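Keeping the tubes

I spent most of Friday evening on the lights in the back workroom, and I'm writing it down mainly so I remember what I did the next time one of them starts to flicker.

The room has long fluorescent tubes overhead. They were up when I took the place over, and I have been going to replace them with LED ever since. I got as far as pricing it. The store over on Lacson wanted 614 for the set I liked, fitted, and that was before anyone had looked at the wiring. I put the quote in a drawer and bought new tubes instead.

The light is cold and a bit blue. Some people can't stand that. I don't mind it for close work, and it makes the room feel awake in December when the sun is gone before I've finished my coffee. What I did mind was the flicker from the one closest to the door, and a buzz that I could hear over the radio.

The flicker was simple. I switched off at the breaker, waited a few minutes, gave the tube a quarter turn, and it dropped out of the holders into my hand. Both ends had gone black. The pins were dull too, so I cleaned the holders with a dry brush before the new one went in. It clicked, I turned the breaker back on, and it lit on the first try.

The buzz took longer. I had blamed the ballast and was ready to order one, but Analyn Estrella stopped by to return my stepladder (the tall one, I had been standing on a stool until then) and told me to push up on the fixture cover while it was running. The buzz stopped. The cover was loose and had been rattling against the housing all this time. Two screws, five minutes. She wanted to know how long I had been listening to that. Since spring, I think.

While I was up there I wiped everything down. I used the Dustia cloths, which I bought in a pack of 19 and have nearly used up. They're fine. They hold the dust and don't leave lint on the glass, but they are useless once they get damp, so don't spray anything on them. I tried a damp rag on one of the covers first and all it did was move the gray film from one side to the other. Dry first, then damp if you need it – I had that backward for years.

The old tubes are leaning in the hall, wrapped in newspaper. They have a little mercury in them and can't go in the regular trash. The drop-off takes them on weekday mornings until 11, so that's an errand for next week. If anybody has a better way to carry them in a small car than diagonally across the passenger seat, let me know.

I also changed how I use the switches. Until now I had everything on all the time. With fewer lights on and the rest of the room left dark, I find I look at what is in front of me and not at the shelf I still haven't sorted. It's hard on the eyes after an hour, though, so I'm going to put the Drillow clamp lamp back on the bench for anything small. It has a warm bulb and a stiff neck and stays where you point it.

The ceiling paint around the fixtures still needs doing. That can wait until it's warm enough to leave the door open.

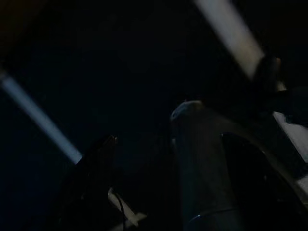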